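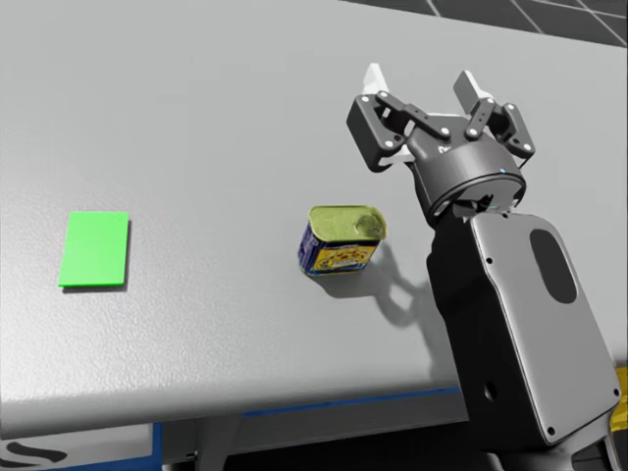 Tisbridge Building Services, Inspection Section

Annual Worktop and Preparation Surface Inspection: Checklist with Comments
Site: Rusby Community Kitchen and Dining Hall
Inspection carried out in July, before the start of the autumn bookings

Scope
The inspection covers all fixed worktops, free-standing tables, sinks, floors and escape routes used by hirers. Gas appliances are inspected separately and are not dealt with in this report. Items are marked Satisfactory, Attention or Fail. An item marked Fail is to be taken out of use until it has been put right.

1. Fixed worktops secure to wall and base units
Satisfactory. Brackets beneath the long run were tightened after the previous inspection and have held.

2. Worktop joints and edges sealed
Attention. The sealant behind the main sink has shrunk at one end and allows water to reach the wall. Rake out and renew.

3. Free-standing tables level and stable
Attention. There are 17 tables on the register. Table 2 rocks when leaned upon and requires a new foot. The remainder were tested under hand load and found firm.

4. Folding mechanisms and locking catches
Fail. One Helden folding table has a bent catch and can close without warning. It has been labelled and moved to the locked store. It must not be lent to hirers — including for outdoor events — until the catch has been replaced.

5. Chopping boards clean and free from deep scoring
Satisfactory. Boards were replaced in spring. The wall chart explaining which board is used for which food has faded and should be reprinted.

6. Hot water at hand basins
Satisfactory. Flow was good at both basins.

7. Floor covering sound, no trip hazards
Attention. The threshold strip between kitchen and hall is lifting. A temporary repair with tape is not acceptable.

8. Escape routes clear
Satisfactory at 10.30 am. Hirers are reminded that chairs may not be stacked in the rear lobby.

9. Fire blanket and extinguishers in place and in date
Satisfactory. The Ekpo service labels were legible on all units.

10. Storage and shelving
Attention. Heavy pans are kept above shoulder height. Move these to the lower shelves and keep the upper shelves for light goods.

Action required
Item 4: before any further use.
Items 2 and 7: within one month.
Items 3 and 10: before the next inspection.

Completed actions should be entered in the site log and initialled by the keyholder.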